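Call for Participants: Play Kitchen and Small Table Setting Study
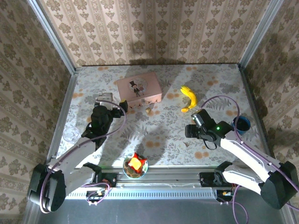
The small table, with toy banana, blue cup, flowered plate and pink box

Do you like setting a table? Do you have opinions about where the cup goes? Come and spend part of a day with us at Asodeo! We're looking for 32 adults to help us learn how people arrange, clear and put away everyday things on a small table, and we'd love to have people who have never taken part in a study before.

The tabletop you'll work with is a small one, walled on three sides with damask wallpaper and covered with a cloth printed with ferns and orange-peach blossoms. Things change from round to round. One time you may get a clear glass, a dark blue cup and a little plate, another time a toy banana and a couple of small wooden cubes. You'll get a card with a short request on it, such as "make room for one more plate" or "put away everything you can't eat from," and you do it the way you would at home. We don't score anybody, and there's no time limit on a round.

What a visit looks like

Each person does 6 rounds, with a break in the middle for coffee, tea or juice. After every round we ask you a few questions about what you did. Why did the banana go on the plate? Would you have moved the box if it were heavier? People get surprisingly into this part (one person in our pilot group talked about cup handles right through the break), so please feel free to go on as long as you like.

Plan on two hours in all. Sessions start at 9:30 a.m. and 1:30 p.m. through the end of March, in the Dissanayake Building on the Pustance campus in Cikstead. Parking behind the building is free, and there's an elevator from the parking level.

Who can take part

You should be 18 or older and comfortable reading short cards in English. You can sit or stand, whichever you prefer, and left-handed people are very welcome, as we had hardly any last time! If you use a wheelchair, let us know when you sign up and we'll set the table height before you come. Please don't sign up if you were in the pilot.

Payment

You'll receive $30 at the end of your visit, by gift card or check. If you need to stop early for any reason you still get the full amount.

How to sign up

Send a message through the contact form on the Asodeo study page with the words "small table" in the subject line. Tell us your first name, which start time suits you and the best way to reach you. We'll write back with a few open dates and a consent form to read at home. Bring the form with you unsigned, and we'll go over it together before the first round.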